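The Ferry Money

The letter from the Skodance office came in May, in a brown envelope with a window. Tiburcio Esquivel read it standing at the sink. It said that his late uncle had held a savings book with them, that the book had not been touched for a long time, and that the balance stood at 2,935. If he wished to claim it he should come in person, before noon, with the book.

He did not have the book. He had not known there was one.

His uncle had left him the house at Cargate, a coat, and a tin of keys, none of which fitted anything. Tiburcio had lived there for two winters and thought he had opened every drawer. He opened them all again that evening. He found string, a dentist's bill, a packet of seeds for runner beans and a photograph of the ferry with the old funnel. He took up the carpet on the stairs and put it back badly, so that the third step was loose from then on.

In the morning he walked down the hill to see Apostolos Antoniadis, who had worked the ferry with his uncle until it stopped running.

Apostolos was in his yard, scraping a boat that belonged to the Athanasiadis family. He went on scraping while Tiburcio explained.

"He never trusted a bank," Apostolos said.

"He trusted this one."

"Then it wasn't his money."

Tiburcio sat down on an upturned crate. A dog came out from under the boat, looked at him and went back.

"Whose was it?"

Apostolos put the scraper down and wiped his hands on his trousers. He said that when the ferry company was closing, the men had not been paid for the last month. The manager had gone to Umia and was not answering letters. So for the final week they had kept the fares. They put them in a biscuit tin in the engine room and agreed that one of them should look after it until the manager came back and the thing could be settled.

"And he never came back," said Tiburcio.

"He came back. He came back and said he'd paid us. There was a meeting and people shouted. After that your uncle said the tin was empty."

"Was it?"

"I didn't look. I was angry with him for eleven years. Then he was ill and I took him soup, and we didn't talk about it."

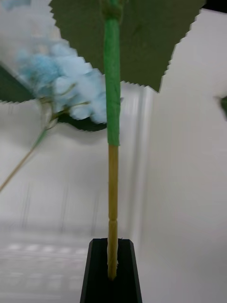
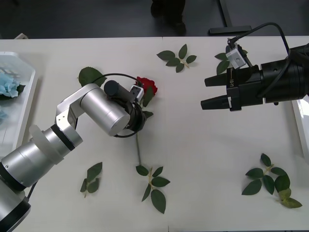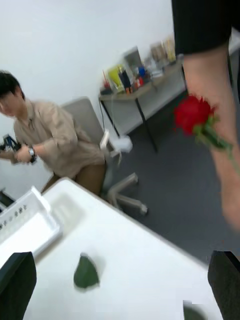
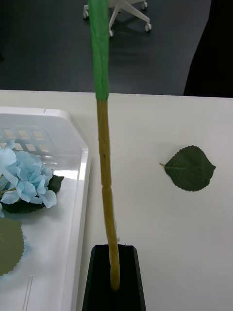 By the fiction desk

Tiburcio walked back up the hill the long way, past the landing stage. The ticket hut was still there with its shutter down. On the side wall someone had painted the old prices, and they had been painted over, and the paint had worn thin enough to read them again. A grown person was 100. A person with a bicycle was 119.

He went home and made an omelette. While he was eating he thought about the dentist's bill. His uncle had had no teeth of his own for as long as Tiburcio had known him, and he had never thrown them at a dentist's door for mending. He got the bill out of the drawer. It was made out to Apostolos Antoniadis, for 300, and it was stamped as paid.

The savings book was in the coat. It had slipped through the pocket into the lining and lay along the hem, flat and stiff, where for two winters it had knocked against his knee in the wind. He had thought it was part of the coat.

There was one large sum at the front, in the month the ferry stopped. After it came a single withdrawal, of 300. Nothing else had gone in or out except the interest, written in by a clerk with small, square handwriting.

He put the coat on, although it was warm, and went down the hill again. Apostolos had finished one side of the boat and was sitting in the shade of it with a bottle of water.

Tiburcio gave him the book and the bill together. Apostolos held them a long way from his face, and then went indoors for his glasses. He was gone some time. When he came out he had put on a clean shirt.

"I thought the dentist had forgotten to charge me," he said. "I used to cross the road so he wouldn't see me and remember."

"There were four of you on the ferry?"

"Five. Two are dead, but they had wives."

"The office shuts at noon," Tiburcio said.

Apostolos looked at the side of the boat he had not done. Then he whistled for the dog, tied it to the crate, and went to find his other shoes.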